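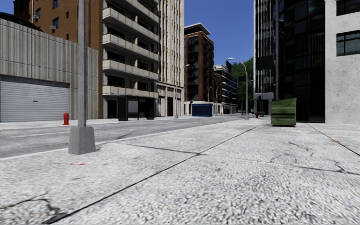
Wiping old phones before we hand them on -- what do you all do?

flarkwood_elsie
15 July 2019
Hello everybody, and sorry in advance for the long post! Our little office is replacing its phones and I've been left with a drawer of 12 old ones, plus a few laptops. The plan was to reset them all and let staff take them home, but my brother-in-law got me worried about what's left behind. I had a quote from Worku for 100 dollars a visit plus a fee per device, and it seems like a lot for a drawer of phones. Is a plain factory reset good enough?
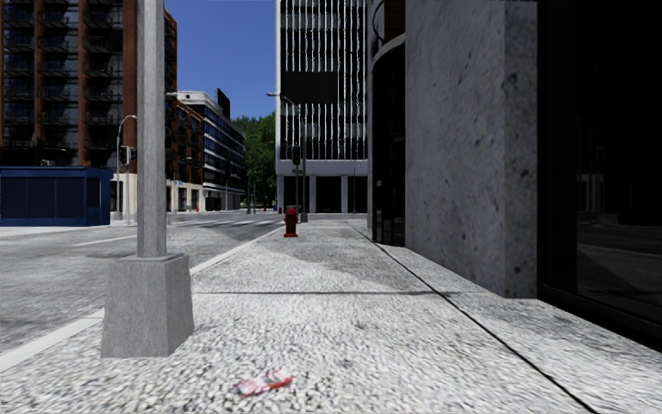
jetis
A reset is fine on any phone that was encrypted to begin with, and most of the newer ones are. Sign out of every account first or the next person gets locked out. I'd save your money, Elsie.

billuvau
I'm going to disagree with jetis a little, and I mean it kindly. Phones, sure. But the laptops are another story if they have the old spinning drives. We bought eight used ones in February and I found 381 customer invoices on one that had been "reset." Pay for the laptops, and get a certificate with serial numbers on it.

jetis
Fair enough on the laptops, I skipped right past those. I still wouldn't pay anyone to do the phones.

flarkwood_elsie
Oh my goodness, billuvau, those poor customers! Okay, so I'll do the phones myself over a pot of coffee and ask Worku to price just the laptops. 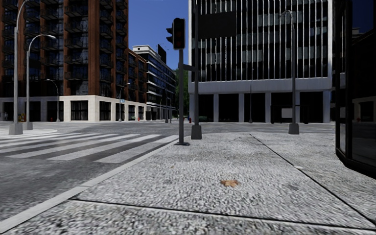 I did forget to mention that two of the phones won't turn on at all, so I can't sign out of anything -- do those go in with the laptops, or is there some other way? Thank you both so much, you've been very patient with me.
Elsie Kerslake

billuvau
Put them in with the laptops and ask for shredding on those two.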